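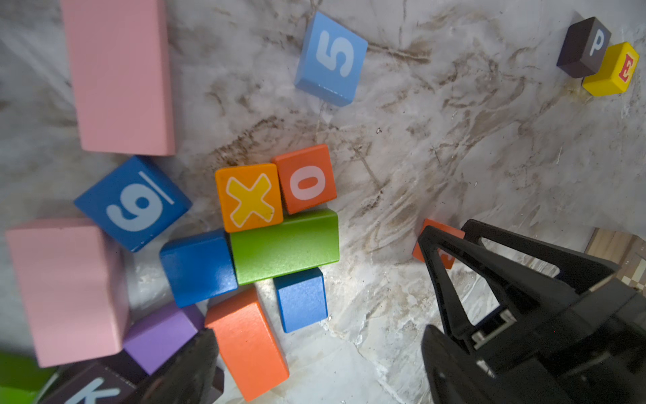 Rapport d'avancement, deuxième période
Projet Misov : manipulation robotisée de petits objets
À l'attention de la direction des programmes, fonds Carnegie

Le présent rapport rend compte de la journée portes ouvertes organisée par le laboratoire de Mikville au titre du volet « diffusion » de la convention. Il complète le rapport technique remis en janvier et ne revient pas sur les questions de matériel, traitées dans ce premier document.

1. Rappel des engagements

La convention prévoyait une présentation publique des travaux avant la fin de la période, avec démonstration de saisie sur des objets ordinaires. Le budget affecté à cette action s'élevait à 3 000 euros, couvrant le transport du poste de travail, l'impression des supports et l'accueil des groupes. La dépense a été contenue dans cette enveloppe. Le détail des factures est joint en annexe B.

2. Déroulement

Les portes ont ouvert à 10 heures. Le laboratoire a reçu 292 personnes, réparties en 18 groupes, dont plusieurs classes du secteur de Brerkdale. Chaque groupe a assisté à une présentation orale, puis à une démonstration à la pince portant sur des blocs de bois peints, de tailles et de couleurs différentes, dont une partie est marquée de lettres ou de chiffres.

Le choix de ces objets répond à une demande formulée lors de la réunion de lancement : le public devait pouvoir suivre la tâche sans connaissance préalable. Un visiteur désignait une lettre, l'opérateur transmettait la consigne et la pince était conduite vers le bloc correspondant. Les échanges avec les visiteurs ont surtout porté sur les pièces regroupées, plus difficiles d'accès pour les doigts que les pièces isolées.
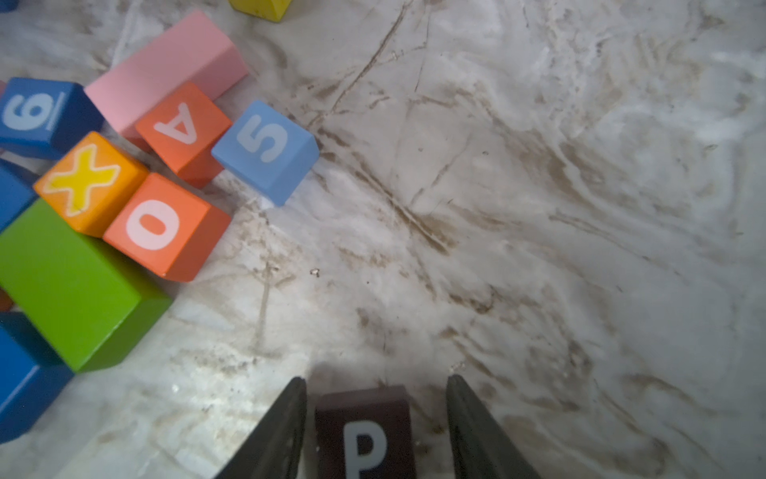
Mikville, juin

La consigne portant sur la lettre P a été retenue comme exercice de référence pour l'ensemble des groupes. Le bloc concerné, brun foncé, est abordé avec les doigts ouverts de part et d'autre, ce qui permet au public d'observer l'alignement avant la fermeture. Les cubes orange portant le X et le 0 ont servi à expliquer la notion d'encombrement, le passage entre deux pièces proches demandant une approche plus lente.

3. Difficultés rencontrées

Deux points appellent l'attention de la direction.

Le premier concerne la surface de travail. Son aspect marbré, les rayures et les traînées brunes qui la marquent compliquent la séparation entre l'objet et le fond, en particulier pour les pièces sombres. L'équipe a choisi de conserver cette surface pour toute la journée afin de ne pas modifier les réglages entre deux groupes. Une comparaison avec un plateau uni est inscrite au programme de la période suivante.

Le second tient à la durée des passages. Le temps prévu pour les questions s'est révélé insuffisant pour les groupes scolaires, et les derniers visiteurs de la matinée ont été accueillis avec retard. Un créneau plus long sera proposé aux établissements lors de la prochaine édition.

4. Suites données

Les enseignants de Brerkdale ont demandé à disposer d'une fiche pédagogique reprenant le déroulé de la démonstration. Sa rédaction est engagée. Par ailleurs, l'équipe sollicite l'accord du fonds Carnegie pour reporter le reliquat de l'action sur l'achat d'un second jeu de blocs, sans modification du montant total de la subvention. Une réponse avant septembre permettrait de respecter le calendrier des essais.

Annexe A : programme de la journée
Annexe B : état des dépenses

Dernière mise à jour : juin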